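Call for participants – handheld gripper good practice trial
Flirnow, with Vaher and Somach

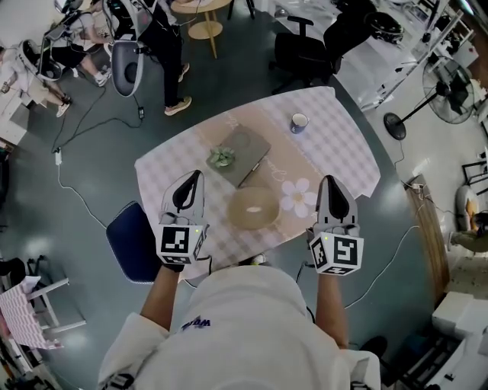
Two-handed work at the table, one gripper in each hand.

Flirnow is writing a plain-language code of practice for people who collect demonstrations with handheld grippers. Draft 3 is done. Now we need people to use it and tell us where it falls over.

Who we're after
– adults 18 and over, any background, no robotics needed
– comfortable standing for a fair bit of the session
– OK using both hands at once
– able to read the draft rules in English and argue with them

What you'll do
2 sessions, 4 hours each, breaks included. Everyday table jobs – moving a mug, setting a placemat, shifting a small plant. You follow the draft as written. Afterwards you fill out a form and have a chat with one of the Vaher team.

Rules we're testing
Cable runs and trip hazards. Spacing when several people are working in one room. Keeping the printed markers clear of sleeves and fingers. Rest times. When to stop a take, and who gets to call it (anyone, in the current draft). What gets recorded and how you ask for it to be deleted.

Pay
$174 per session, paid after each one. Pull out whenever you like, you still get paid for the session your in.

Where
Fakach building, ground floor, step-free entry. Closed shoes please. Tie back long hair, no dangly bracelets.

To apply
Use the form on the Somach site, put "gripper trial" in the subject line. Tell us your availabilty and any wrist, shoulder or back trouble – won't rule you out, we just plan around it. Nearly full for mornings, plenty of room in the arvo.

Applications close 4/12/25.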